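Diary > 2018 > February

Search this diary Go

February 2018

Bad day with the arm. It stopped at 40 cycles into the morning run, halfway between the table and the shelf, and showed fault 2609 on the pendant. I looked it up and the manual says joint torque limit, which could be nearly anything. I cleared it, ran it again at low speed and got the same fault in nearly the same place.

The Trotmont job is simple enough on paper. Boxes and bags of snacks go on the table any old way up, the arm picks one, reads it and puts it on the right shelf. Flat cartons have been fine for weeks. The bags are harder and I expected the trouble to come from them.

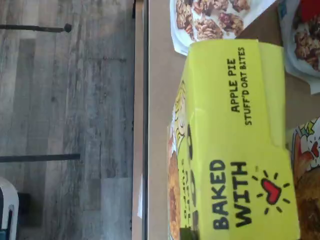 I rang Paiva before lunch and they wanted the log, so I sent it. Kátia Batista rang back within the hour. She asked whether anything had been changed since January and I said only the speed. Then I remembered that I had also moved the cable clips when we swapped the wrist module, and I felt a bit stupid. She told me to stop running it until I had checked the slack, and to keep everyone out of reach with the power on. I put the chain across and hung the sign on it.

Spent the afternoon going through the moves one at a time with my hand on the stop button. Slow work.

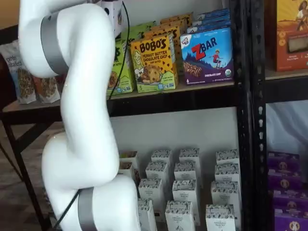 The cable is my best guess now. With the clips where I put them it has too much freedom, and on the long reach I think it catches and the arm pulls against it until the limit trips. It hangs down beside the upper part of the arm, in front of the boxes on the top shelf, and I don't like it there at all. If it hooked a carton it could bring the whole row down, and if somebody was standing close it could be worse than cartons.

I wrote it up as a safety report as well as a fault. Darkari will grumble about the lost hours but they can read the log like anyone else. Kátia is sending 3 new clips and a drawing of where they go. Until then it stays off - no quick tests, and that includes me.

Home late. Beans on toast. My shoulder aches from holding that pendant.

Recent entries
New gripper pads
Didov visit put off again
Lost the spare key, found the spare key
Shelf labels, second try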